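Foire aux questions – collecte d'exemples en simulation, projet Reltness

Page mise à jour au fil de l'eau. Si votre question n'y est pas, passez par le formulaire Titex, onglet Collecte.

C'est quoi un exemple, chez vous ?
Un essai complet, du départ du bras jusqu'au relâchement des doigts. Avec les commandes, les vues caméra et la consigne en texte. S'il manque un des trois, c'est pas un exemple, c'est un brouillon.

Combien il y en a pour l'instant ?
1 085 validés. Les essais en attente de relecture ne comptent pas.

Durée max d'un essai ?
90 secondes. Après ça coupe tout seul et l'essai part dans le dossier « incomplets ». Pas la peine de nous écrire pour le récupérer.

Faut-il installer quelque chose ?
Le client Onard, c'est tout. Prenez bien la version indiquée sur la page de téléchargement, les anciennes enregistrent les commandes avec un décalage. On a perdu un lot entier à cause de ça en novembre.

Je peux faire ça à la souris ?
Oui pour se faire la main. Non pour les essais à envoyer : manette ou bras maître obligatoire, les trajectoires souris sont trop saccadées.

Les essais ratés, on jette ?
Surtout pas. Cochez « échec » et envoyez quand même. On les garde à part, ils servent pour le détecteur d'erreurs. Par contre un échec coché « réussi », ça pollue tout le reste, donc en cas de doute : « à revoir ».

Comment rédiger la consigne ?
Courte, à l'infinitif. « Saisir le cadre par le bord bas ». Pas de « gentiment », pas de « comme tout à l'heure ». Une action par consigne. Les fautes de frappe on les corrige à la relecture, pas de panique (on en fait aussi).

Pourquoi autant d'objets plats ?
Parce que c'est là que le modèle est mauvais. Les cadres surtout : peu d'épaisseur, vite de travers. 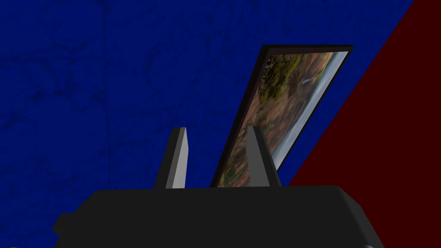
Pour ces objets là, variez l'angle d'approche d'un essai à l'autre et ne corrigez pas l'inclinaison après la prise, sauf si la consigne le demande. Un cadre tenu penché reste un exemple valable.

Les murs changent de couleur entre deux essais, c'est un bug ?
Non. Couleurs et textures sont tirées au hasard au chargement. Si un objet passe à travers un mur, là oui, bug, signalez.

Qui relit ?
L'équipe Rivadeneira, le mardi. Chaque essai est vu une fois, deux fois si les notes ne collent pas.

Mon essai est refusé, je fais quoi ?
Regardez le code de refus. 3 refus de suite avec le même code et votre compte passe en pause, le temps de refaire le tutoriel. Rien de grave, ça se débloque dans la journée.

On peut réutiliser les données ailleurs ?
Pas encore. La licence est en cours de rédation, on mettra le lien ici.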